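Opening Up the Old Workstation

Hi all – Yanling here. I promised Bimla Nishad a page about the office workstation we've been fixing up, so she can stop asking me for it!

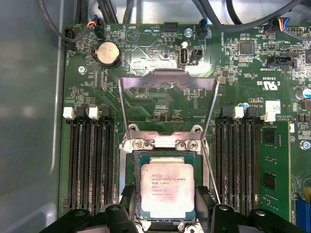 I paid $134 for the whole machine at the Skernlow surplus sale, which felt like a steal (shipping was another 50, less of a steal). It's going to sit under my desk and render our Tristum drawings overnight while I'm at home asleep.

The processor is an Intel Xeon, one of the E5 series. I love that the name is engraved right on the metal lid. Some of the smaller lettering is beyond my eyes, and yes, I have new glasses.

Over the socket, the silver load frame stands open. I always hold my breath a little when I close one of these. The lever pushes back harder than you expect, and Bimla likes to stand behind me making creaking noises.

Left of the socket is a bank of four memory slots, long and dark. I've been pricing memory all week and my browser now thinks I run a data center.

I also have a soft spot for the plain gray metal chassis. My last computer had so many colored lights in it that the cat wouldn't go in the room.

Next up is a quieter fan, and then Bimla wants to try her big model, the one with 2,000 parts. More in January, if I find the right screwdriver again.

Posted 06/12/2024 by Yanling Yan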